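Week 2: Thread, yarn and why your seams pucker

Handout to go with the session on 20/01/2025
Roscoe Zamora, Garment Making for Beginners, Claltwood Adult Learning

Hello again. A few of you asked me to write this up because I talk too fast, so what follows is more or less what I said, plus the bits I forgot while I was hunting for the extension lead.

We started with the question of what thread is. It's yarn, but a fussy sort of yarn. The yarn in your jumper only has to hang about being warm. Sewing thread has to go through the eye of a needle over and over, get yanked tight, and then hold two bits of cloth together for years while you sit down, stand up and put your hands in your pockets.

Spun or filament?

Most of what you'll buy is spun. Short fibres are twisted together, and if you hold a length against the window you'll see the fuzz. Cotton is always spun, and so is most of the polyester on the shelf. I like it because the fuzz grips the cloth and it forgives wobbly tension.

Filament thread is made from very long fibres, so it comes out smooth and shiny. Silk is the natural one. Then there's monofilament, one single strand, a bit like fishing line. It's springy and it remembers whatever shape it was wound in, so I'd keep it away from beginners, and I still swear at it myself!

Twist

Roll a bit of thread between your finger and thumb. One way it tightens up, the other way it opens out and you can see the plies. Nearly all machine thread has what's called Z twist, meaning the slant goes the same way as the middle stroke of the letter Z. The machine tightens it slightly as it sews. Put S twist through the same machine and it slowly comes undone, and then you get shredding just above the needle and blame the needle. (I did this for a whole September with a big cone from a market stall. Never again.)

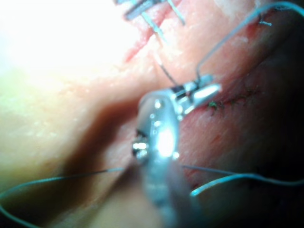

Fine thread held in metal jaws. Suture thread, blue-green.

Thickness

Sorry, this is the confusing bit. The number on the label usually goes up as the thread gets thinner, so a 100 is finer than a 66. But there's also the Tex system, where a bigger number means a thicker thread, and some firms print both. The Prullance reels in the blue drawer use the first kind. The Khunthong ones use Tex. Please don't put them back in each other's drawers.

For the practice bags we're using the Prullance 66 in the needle and in the bobbin. If you've brought your own fabric and it's very light, come and borrow the 100.

Puckering

If your seam looks like the top of a drawstring bag, work through it in this order. Rethread the machine, top and bottom, with the presser foot up. Change the needle. Loosen the top tension a little. Lengthen the stitch. Then try a finer thread. Most people go straight for the tension dial and end up miles away from where they started, so write down your number before you touch it.

Old polyester can stretch as it's sewn and then relax afterwards, and the seam goes wavy overnight. Winding the bobbin slowly helps a lot with this.

For next time

Bring two scraps of the same woven cotton, each as long as your hand, and any old reels you've inherited. We'll do the snap test on them. The library copy of Fudulier's Plain Sewing has a decent chapter on thread starting at page 398, and the drawings are lovely even if the prices are from another age. Room is the same, and the kettle has been fixed.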